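OK so a bunch of you asked what I think of the Gastus handheld gripper kit after I posted the unboxing. Three weeks in, here goes. Long thread, get a snack.

First, the basics. It's a pair of grippers you hold and squeeze yourself, plus brackets, cables, a hub and the recording software. You do a chore with them, the kit logs the motion, and you train your arm on that later. No robot needed while you record, and that's the whole reason I wanted it!

Price: 1,390 for the pair when I ordered in September. The single is cheaper but please don't get the single unless all you ever do is pick up blocks. Everything fun takes two hands.

I bought mine with my own money, by the way. Gastus did not send me anything. Brostmont (the reseller) threw in a spare cable and a sticker, and the sticker is on my laptop, so I guess I've been bought for one sticker.

Setup took me an evening. The printed guide skips the step where you zero the jaws, and if you miss it the software thinks they're open when they're shut. Valdis Luik has a write-up on the Kordestani forum that saved me, go find it before you plug anything in.

Trigger feel is great. Light spring, no slop, and the jaws stop exactly where you stop. My old pair (the Gredska ones, RIP) had this mushy last bit of travel that drove me nuts when I was picking up anything thin.

Weight is fine for the first half hour. After that you feel it in the outside of your wrists. I do 3 blocks a day with a long break between and that's my limit. Jolene Wihongi says she goes longer with her elbows tucked in – I tried it and felt like a T. rex, but yeah, it helps.

Total so far: 325 saved demos. I've had 4 sessions refuse to save, all before the firmware update and none after. Annoying, but support answered the same afternoon and didn't make me reinstall the universe, so points for that.
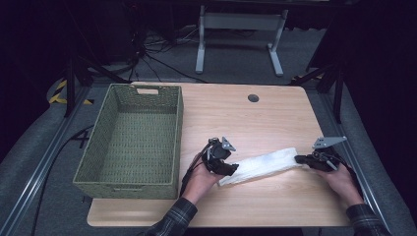
Cloth is where this kit earns its money, if you ask me. Blocks and cups are easy with any gripper, but fabric sags and bunches and you have to keep adjusting both sides at once. With a folded white towel lying between the two pairs of jaws like that, I care most about whether I can turn one wrist without dragging the other side along, and with these I can. I like a woven basket on the table for this kind of work too, it's a nice big target and much more like a real house than a plastic bin.

Gripes! The cable comes off the gripper right where I want to rest my forearm. I've taped it, clipped it, run it up my sleeve. Up the sleeve wins, but a wireless version would get my money tomorrow.

Also the bracket screws are teeny and there are no spares in the box. Drop one on carpet and say goodbye. I bought a bag of extras at the hardware store and now they live in a mint tin.

Who should get it: anybody with an arm at home or in a small lab who's tired of teleop lag. Who should wait: anybody who only wants one hand, or who's on an old laptop. Mine has fans like a hair dryer while it's saving.

Would I buy it again? Yep. I'd get the longer cable at checkout though, the stock one is stingy if your desk is more than a couple of steps from where you work.

Next up is socks, both of a pair, inside out and all. Drop questions below and I'll get to them tonight after dinner.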